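Search tickets and guides
Search

Ticket 765: Tevora photo printer, dark areas printing as solid black
Status: Solved, left open for comments
Category: Color and print quality
Opened in June

I run the print table for our little photo club in Trorkton and I've just spent the best part of two weeks chasing this, so I'm putting the whole log up. It's long! Most of the threads I found while searching ended with "never mind, fixed it" and I promised myself I wouldn't do that.

The problem in short: anything with deep shadows comes out of the Tevora with the shadows filled in. Screen looks great, print looks like someone spilled ink on the lower half. Bright pictures print beautifully. Skin is good, skies are good, snow is gorgeous. Anything dark just goes to mud.
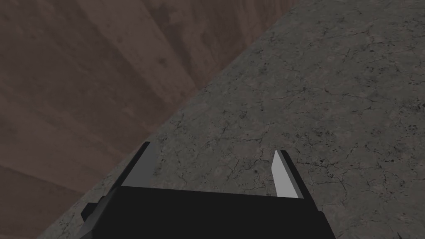 4 min read

Setup

Printer: Tevora desktop photo model, original inks, all tanks above half
Paper: Majumder satin, letter size, bought in two batches
Software: Findport print manager on a desktop computer, latest update installed
Print setting: 600 dpi, best quality, borderless off
Lifetime page count when I started: 214

What I had already tried before opening the ticket: restarting everything, nozzle check (perfect, every line there), head alignment, one cleaning cycle, a different cable. None of it made any difference that I could see. I also turned the screen brightness way down, and that did help me a bit, because it turns out a very bright screen makes every print look dark. If you've never compared a print to your screen at a normal brightness, do that first. Mine is now set so a white page on screen looks like a sheet of paper held next to it in the afternoon, and I like it so much better for everything, even reading.

But the shadows were still blocked. Brighter screen or dimmer screen, there were things I could see in the file that had no trace on the paper.

Log, first evening

7:10 pm. Made a gray step chart. It's just a row of squares going from pure black up to white, and you can build one in any drawing program. I made the first ten steps very close together because that's where the trouble is. Printed it on the satin paper. Steps one through six are all the same black. Step seven is barely there.

7:35 pm. Same chart, same paper, printed as a PDF straight from the computer without opening Findport. Now I can see step three! I may have yelled. So the ink and the paper can do it, and something in Findport is squashing the dark end.

8:05 pm. Went back to Findport and printed again to be sure it wasn't a fluke. Six black squares. Good, I love a problem that repeats.

8:20 pm. Stopped because I wanted to look at the charts in daylight. Fresh prints on this paper shift a little overnight and I didn't want to fool myself.

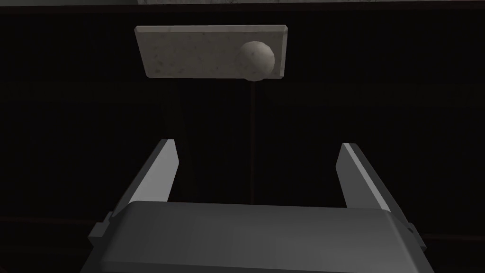
Log, second session

10:00 am. Charts look the same in daylight by the window. The Findport one still has six squares that might as well be one square.

10:15 am. Opened the color panel in Findport. There are two places where color gets handled, and this is the part I didn't understand before. One is "Managed by Findport" and the other is inside the printer driver, under a tab called Output. Mine had both switched on. So the file was being adjusted for the paper once by the program and then a second time by the printer. Double correction! The bright end barely cares, and the dark end gets crushed.

10:30 am. Turned off the driver one, left Findport on. Printed the chart. Step four visible, faintly. Big improvement, still short of the PDF.

10:50 am. Looked at the paper choice. Findport had "Majumder Satin" listed twice, with one of them marked as an older version. Guess which one I'd been using. Switched to the newer one and printed again. Step three, clear as anything, and step two if I tilt the sheet.

11:20 am. Turned on the checkbox called "Black point compensation," which was off. I won't pretend I know all the math, but the idea is that the darkest black in the file gets matched to the darkest black the ink can make, and everything near it gets moved along gently so it doesn't fall off the end. Step two is now visible without tilting. 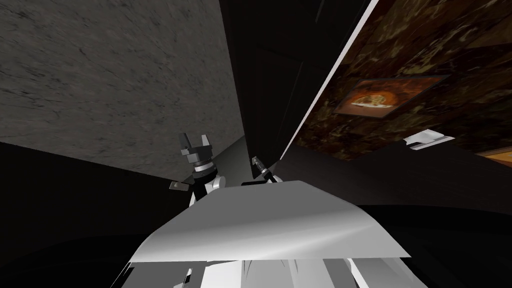 A step chart only tells you so much, so the next job was printing real pictures with big dark areas in them. I went small, four to a sheet, to save paper. What you want is a mix of easy and hard things side by side. A thin pale line is easy, and even my worst settings would hold it. Faint outlines inside a dark area are the hard part, and they're exactly what double correction swallows. Same with texture: mottled gray stone is pretty forgiving, and near-black is where you find out. On the new settings my dark test pictures finally had something going on in the shadows, and I printed a second sheet just to enjoy it.

Support reply, pasted from the email

"Thank you for the detailed charts. Your finding is correct. Only one of the two color settings should be active. The older satin profile remains listed for customers with earlier settings files. You can hide it under Preferences, Papers, Show Retired. Reference note 449 covers this."

So note 449 is the one to search for. I had searched "black shadows," "muddy," "too dark" and never got to it. It's filed under "duplicate adjustment."

Settings that work for me

- Color managed by Findport, driver color set to Off
- Newer Majumder satin profile
- Black point compensation on
- Screen brightness matched to a sheet of paper
- Let prints sit overnight before judging them

One leftover: glossy paper still looks a touch heavy in the browns. I haven't run the chart on it yet. Will add it here when I do.

We use cookies to remember your ticket filters. Accept all / Manage choices

Comments (4)

Guest: Had both settings on for a year. A YEAR. Thank you.

Guest: Does turning the driver color off reset after an update? Mine seems to go back on.

Ticket author: Mine did once, after the last Findport update. I saved it as a preset and now I check the Output tab before a big batch.

Guest: Works on matte too, but I only get to step four. I think that's just matte.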